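PRESS RELEASE – for immediate use

Harnbridge brings colour back to the table with Patemgate plates

Out in August. Trade orders open now, samples on request.

Homeware firm Harnbridge is launching Patemgate, a range of plain rimmed plates sold one at a time, so you pick your own mix. No boxed sets. No matching unless you want to match.

The range comes in 7 colours plus a couple of neutrals, all the same simple shape – flat base, shallow rim. Buyers can order from 25 plates up, any mix of colours, and swap unsold colours within the first season. Delivery to shops takes 5 working days from our Maluleke warehouse.

Plates out on the wooden table, and up on the rack:
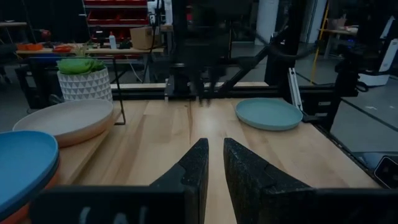
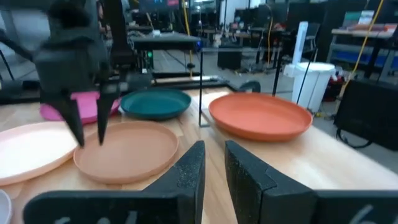
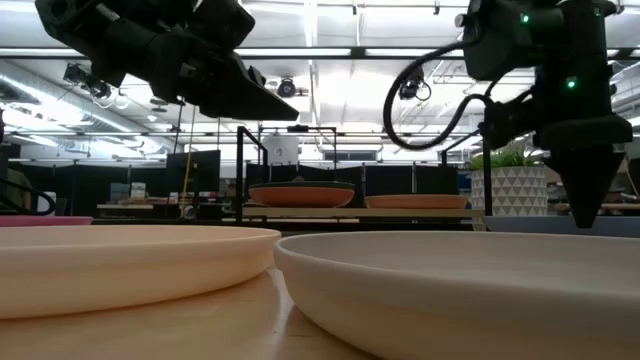
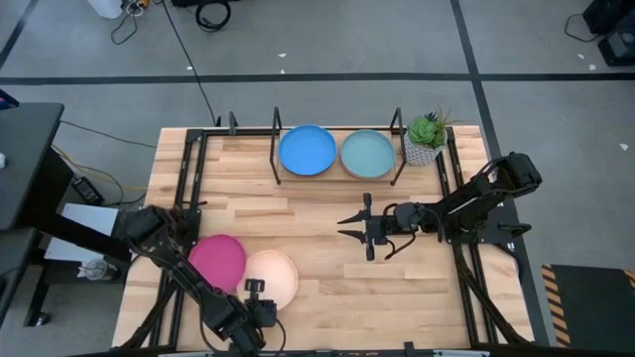
Zodwa Swanepoel
Press and trade, Harnbridge

The idea came from customers wanting to replace one broken plate and being made to buy four. "People kept ringing up about a single plate," said Vusumuzi Ngubane, head of range at Harnbridge. "So we sell a single plate. Pink next to peach, blue next to orange, whatever you've got room for. My own kitchen is mostly teal at the moment and I'm not sorry."

Storage was a big part of the planning too. The plates stack, or they stand upright in a rack if you like to see the colours. Shops have asked for a wire rack for display and we have teamed up with Grorkix, who will supply one in 2 sizes. Rack prices to follow, still being agreeed.

Some practical bits for shops:

Sold singly or in mixed trade boxes
Dishwasher safe, top or bottom shelf
Shelf cards and colour stickers free with first order
Replacement for any plate that arrives chipped, just send us a photo

Trade preview runs through August at the Harnbridge showroom, 10am to 4pm. Tea provided. Please say beforehand if your coming with a group as parking is tight.

Samples: two plates per shop, your choice of colour, first come first served. Pink is going fastest so ask early.

For samples, prices or a chat with Vusumuzi, contact Zodwa Swanepoel at the Harnbridge press desk.

ENDS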